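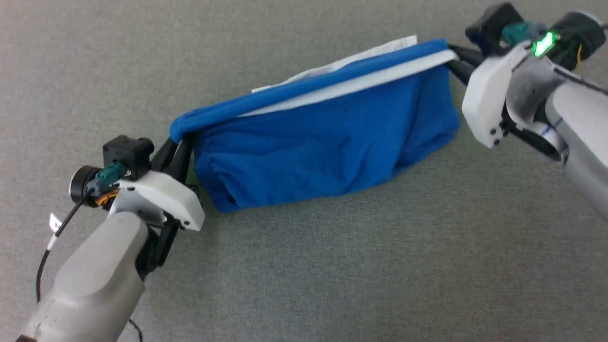
Las alfombras de pelo corto se aspiran dos veces por semana en zonas de paso. Una gris y moteada disimula bastante el polvo – conviene guiarse por el calendario y no por el aspecto. En Darnorora las recogemos a domicilio los martes.

Inicio Servicios Tarifas Preguntas Contacto

Ayuda > Alfombras > Preguntas frecuentes

¿Cuánto tarda el lavado?
El plazo normal es de 12 días. En enero puede alargarse 2 más.

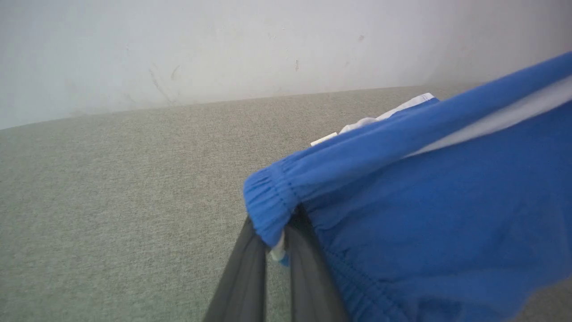

¿Qué cuesta lavar una alfombra mediana?
El lavado básico cuesta 62 euros y el completo, con tratamiento antimanchas Cukel, 98.

¿Recogen en Rikevby?
Sí, con cita previa.

Categoría: Cuidado de alfombras y moquetas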